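Badel Saline Nasal Rinse Sachets -- Pack of 7

Availability: In stock at Drorville. Despatched before 3 p.m. on working days.

Badel sachets contain pre-measured sodium chloride and sodium bicarbonate for making up an isotonic rinse. They are used to clear mucus and dust from the nasal passages and to ease a blocked or dry nose. The product contains no decongestant, steroid or preservative. Suitable for adults and for children from 7 years, under supervision.

Directions: Boil the water and let it cool to body temperature. Empty one sachet into the rinse bottle, fill to the line and shake until the powder has dissolved. Lean over a basin, breathe through the mouth and squeeze gently, using half the bottle in each nostril. Do not use more than 3 sachets in 24 hours unless told to by a doctor or pharmacist. Discard any solution left over. 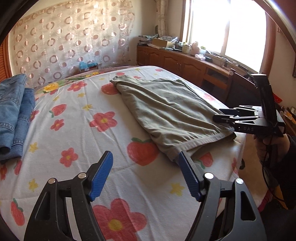

The rinse bottle is sold separately (Pener squeeze bottle, item 347). Wash it in warm soapy water after each use, rinse it and leave it to air-dry with the cap off. Replace the bottle every 3 months. Bottles from the older Ene range have a different fill line and should not be used with these sachets -- the solution will be too strong and may sting.

Do not use if you have had recent ear or nasal surgery, if the nose is completely blocked, or if you have an ear infection. Stop use if you have pain in the ear or a nosebleed. Store below 25°C in a dry place, out of the reach of children. Sachets that have gone hard have taken in moisture and should be thrown away.

Item code: 156. Unopened packs may be returned. Opened packs cannot be accepted for hygiene reasons.

Customer comments

"Dissolves quickly. Would prefer a bigger box, 7 does not last long at two a day."

"Stung the first time, water was too cold. Fine since."

"Does the Pener bottle come with a spare cap? Lost mine."

Related items

Pener Squeeze Bottle
Badel Saline Nasal Spray
Ene Steam Inhaler Cup
Drorville Balsam Tissues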